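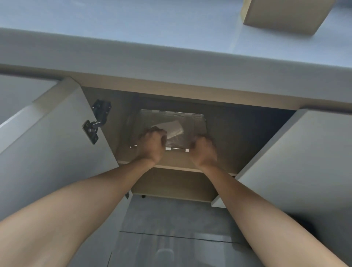 Chapter 5
Paper Goods: Reserve and Point of Use

5.1 Terms

Reserve stock is the quantity held in closed storage. Point-of-use stock is the quantity held in an open or lidded dispenser within reach of the user. Transfer is the movement of product from the first to the second. A transfer has two stages, opening the package and loading the dispenser, and each has its own common faults.

A tray inside a base cabinet keeps packages off the cabinet floor and lets the whole reserve be pulled forward for inspection. Vented trays are preferred where the cabinet adjoins plumbing.

5.2 Loading

The stack is squared before it enters the dispenser. It is held at two opposite edges and lowered level. In the Erkport kitchen survey, conducted in July, 33 households were asked to load a dispenser without instruction; more than half inserted the stack at an angle and had to remove it.
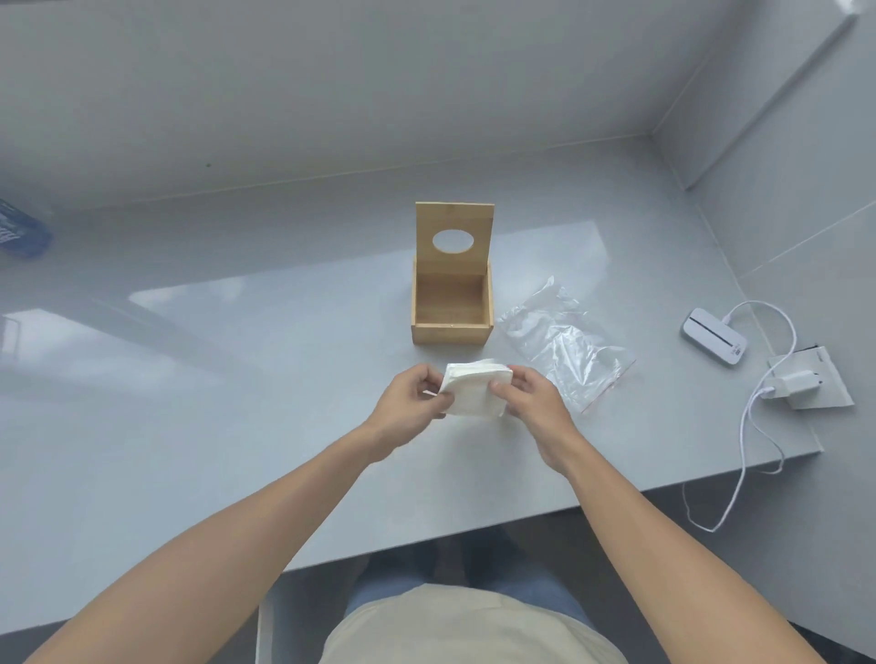
Figure 5.1. Folded tissues held at both edges before loading.

Fill height should leave clearance below the lid. Overfilling compresses the top sheets and causes multiple draw, the removal of 2 or more sheets in one pull.

5.3 Opening the Package

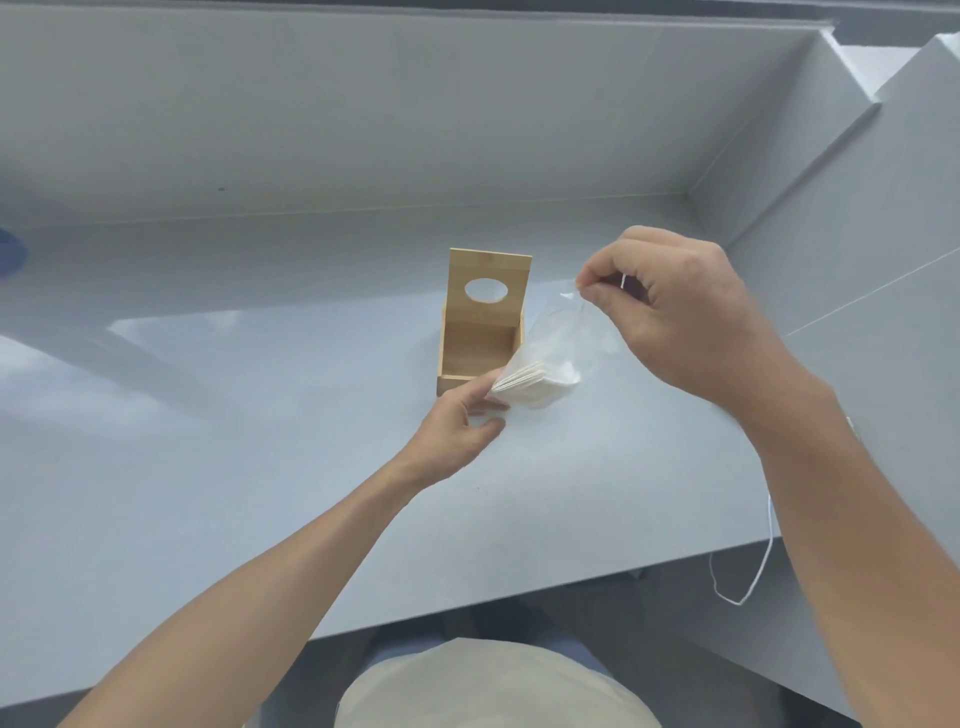
Package film is a source of avoidable waste. If it is torn down the side, the remaining product can no longer be closed up and must be used or rewrapped. The bag should be opened at one end only, with the stack supported from beneath while the other hand lifts the film clear, as is being done here beside the empty wooden holder. Product left in the bag returns to reserve with the open end folded under.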